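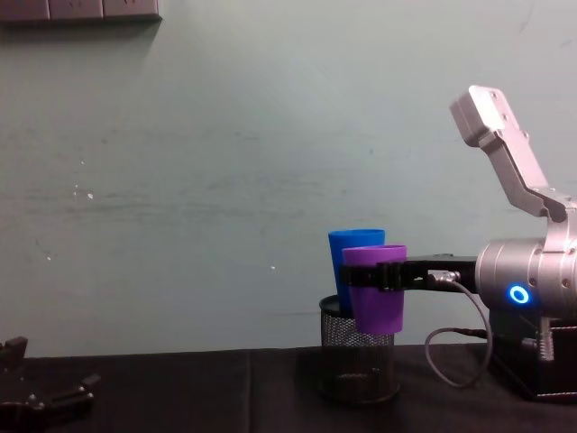

Salle Nartey, gobelet violet et gobelet bleu, pot à crayons en treillis noir.

Ticket 2 046 – Ventilation de la salle Nartey : passages répétés en mode repli
Ouvert le : 4 janvier 2019
Demandeur : Salamatu Kyei
Affecté à : Virgil Marinescu
Équipement : centrale de traitement d'air Zallov, régulateur Mollex, sondes d'ambiance Uvetti
Priorité : normale
État : résolu, en surveillance

Description initiale (Salamatu Kyei)

La ventilation de la salle Nartey s'arrête puis repart en grande vitesse, plusieurs fois par jour, sans horaire fixe. Quand elle repart, l'air soufflé est froid pendant quelques minutes. Le boîtier mural affiche alors deux tirets à la place de la température. Le phénomène n'existait pas avant la coupure de fin d'année. Les autres salles de l'étage ne semblent pas touchées, sauf peut-être le couloir, où le boîtier s'est éteint une fois.

Premiers relevés (Virgil Marinescu)

Accès distant au régulateur Mollex. Le journal contient une longue série de défauts « sonde ambiance absente », chacun suivi d'un retour à la normale. Pendant le défaut, le régulateur applique sa consigne de repli : registre d'air neuf ouvert à 50 %, batterie chaude fermée, ventilateur forcé au retour de la mesure. Le souffle froid signalé vient de là. La centrale elle-même ne remonte aucun défaut : pressostat correct, filtres dans la plage, variateur stable.

Dernière humidité relevée avant décrochage : 63 %. La valeur paraît élevée pour une salle chauffée en janvier, à garder en tête pour la suite.

Demande faite à Bilal Nasrallah de passer sur place avec un multimètre et l'adaptateur RS485.

Intervention sur site, première visite (Bilal Nasrallah)

Alimentation de la sonde mesurée au bornier : stable, y compris pendant un défaut. Le boîtier mural est correctement fixé, bornes resserrées par précaution. Aucun changement.

Continuité de la paire A/B vérifiée entre la salle et l'armoire. Pas de coupure, pas de court-circuit à la terre. Blindage raccordé côté armoire seulement, conforme au schéma. Résistance de terminaison présente au bout de la ligne. J'en ai trouvé une seconde au milieu, dans le faux plafond du couloir, sans doute laissée lors d'une extension. Retirée.

Après retrait, le bus paraît plus propre à l'oscilloscope, mais les défauts continuent. La terminaison en trop n'était donc pas la cause principale.

Test de substitution : sonde remplacée par une Uvetti neuve du stock, paramétrée à la même adresse. Même comportement. Sonde d'origine remise en place.

Question de Kwaku Agbeko

Est-ce que le variateur peut perturber la ligne ? Les deux câbles partagent le même chemin sur toute la longueur du couloir, et nous avons déjà eu ce cas sur l'autre bâtiment.

Réponse (Virgil Marinescu)

Vérifié en arrêtant le variateur depuis l'armoire. Les défauts de communication se produisent aussi ventilateur à l'arrêt, au même rythme. Piste abandonnée pour ce ticket. Le cheminement commun reste un point à corriger un jour, je l'ai noté dans le dossier du bâtiment.

Capture de trames

Capture faite sur le bus depuis l'armoire, régulateur en scrutation normale. Les requêtes vers l'adresse 6 reçoivent tantôt une réponse correcte, tantôt une réponse avec CRC invalide, tantôt rien. Les autres adresses répondent toutes du premier coup. Dans les trames invalides, les premiers octets sont bons, puis le contenu se dégrade à partir du champ de données. Ce profil correspond à deux esclaves qui répondent en même temps avec des valeurs différentes. Quand les valeurs sont identiques, les trames se superposent parfois assez bien pour passer, d'où le caractère intermittent.

Contre-essai : sonde de la salle débranchée. L'adresse 6 répond toujours, proprement, avec une humidité de 63 %. Il y a donc un second appareil sur cette adresse, et la valeur d'humidité relevée au départ était la sienne. 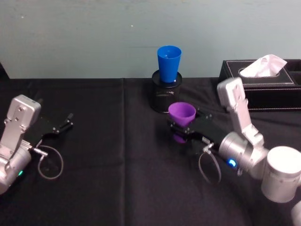 Recherche du second appareil

Le plan de bus ne mentionne qu'un seul esclave à l'adresse 6. Pushpa Rathore a retrouvé le bon de travaux de décembre : une sonde Uvetti a été remplacée dans le local technique du couloir pendant la coupure. Elle devait être réglée à l'adresse suivante. Sur ce modèle, l'adresse se règle par micro-interrupteurs et n'est lue qu'à la mise sous tension. L'installateur a positionné les interrupteurs appareil alimenté, puis a refermé le capot. La sonde a gardé l'adresse en mémoire, qui était celle d'un réglage antérieur.

Le local technique est plus humide que la salle à cause d'un siphon de condensats. Cela cadre avec la mesure.

Correction

1. Coupure de l'alimentation 24 V du bus à l'armoire.
2. Contrôle visuel des micro-interrupteurs sur les deux sondes. Positions correctes dans les deux cas.
3. Remise sous tension, attente de la fin d'initialisation du régulateur.
4. Lecture individuelle de chaque adresse. Les deux sondes répondent séparément, valeurs cohérentes avec le thermo-hygromètre de contrôle.
5. Effacement des compteurs d'erreurs dans le Mollex.
6. Retour de la centrale en mode automatique.

Nous avons aussi modifié le repli : le ventilateur ne passe plus en grande vitesse au retour de la mesure, il reprend la consigne en cours avec une rampe. L'ancien réglage datait de la mise en service et rien dans le dossier ne le justifie.

Retour du demandeur (Salamatu Kyei)

Plus d'arrêt depuis l'intervention. Le boîtier affiche la température en continu. Il reste un léger sifflement à la grille quand la ventilation accélère, mais il existait déjà avant – je peux ouvrir un ticket séparé si c'est préférable.

Réponse (Virgil Marinescu)

Oui, ticket séparé pour le sifflement, en précisant la grille concernée et l'heure si possible.

Reste à faire

– Plan de bus à mettre à jour avec la sonde du local technique (Pushpa Rathore).
– Ajouter à la fiche de remplacement Uvetti : régler l'adresse hors tension, puis lire l'adresse depuis le régulateur avant de refermer.
– Nettoyage du siphon de condensats, à grouper avec le changement de filtres de février (Bilal Nasrallah).
– Relecture des compteurs d'erreurs à la même occasion. Si le compteur de l'adresse 6 est resté à zéro, clôture définitive du ticket.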